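Stanirham open day: who went?

ribcage_rob
20 Jul 2022
Just back from the Stanirham robotics open day and still buzzing! Free entry, 90 minutes on the train each way and worth every bit. The Verkero talk was packed so I gave up and stood at the arm tables instead (best decision of the day). Did anyone else make it?

tinplate
I was there in the morning. Liked it, but I thought the arm demos were slow. You wait ages for a thing my toddler does without looking.

ribcage_rob
Slow, yes, but did you stay for the questions? Gerasimos Dimitriou let people ask anything at all. He said they'd done 400 practice grasps on that table and were aiming for 1,000 by November.

tinplate
Fair enough, I left before that. I still say the Psarras sorting line was the better show. Proper speed, proper noise.

mossy_kettle
Disagree, tinplate! The sorting line does one job behind a fence. Give me the small arms any day. My daughter is 13 and she had to be dragged off to lunch.

tinplate
Each to their own. Was the Mivevis stand any good? The queue put me off.

mossy_kettle
Leaflets and a video, you didn't miss much. Does anyone know what the fingers on the arms were made of? I meant to ask Spyros Chatzigeorgiou and forgot.

ribcage_rob
No idea on the material, sorry, but the wrist camera view was my favourite bit of the whole visit. You get the arm's own side of the job, with both blue fingers coming in from the bottom corners. Look how the pink cup covers part of the light blue one, and that one hides a bit of the green. I'd go for the pink first, tinplate, and I bet your toddler would too.
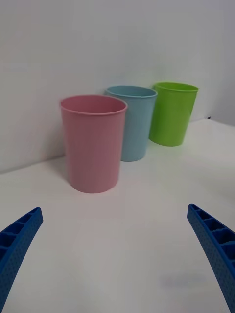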